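Gondeo is a simulated data-gathering program for robot manipulation. It produces recorded examples, called demonstrations, from which a learning system is trained to pick up and move household objects. The program was started by Renata Głowacki and Olesia Savchuk as a side branch of Tevora, an earlier motion-planning tool, and its first public release is dated 25/02/2018.

Each demonstration takes place in a rendered room. An operator steers the arm with a handheld controller while the software stores joint angles, gripper opening and camera views at every step. Runs that end with the object in the wrong place are kept in a separate folder and are not used for training by default. 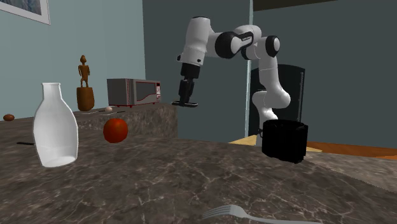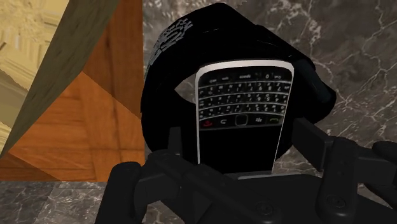 Objects are drawn from a shared library named Jakab, which held 134 models at first release. A layout script places them on counters and ledges without regard to where such things are normally kept. An egg may lie in front of a microwave oven, and a phone with a full keyboard may be given to the gripper upside down, so that its keys are above the screen. Savchuk wrote the script so that the learner would not tie an object to one position or one way up. Layouts in which two models overlap are rejected before recording.

The first set contained 1263 demonstrations recorded by eight operators. A second set, Daststead, used the same arm but added a wrist camera and shorter time limits. It was criticized for having few examples with thin objects, such as flatware, and two later updates dealt mainly with this gap.

See also: Tevora; imitation learning; teleoperation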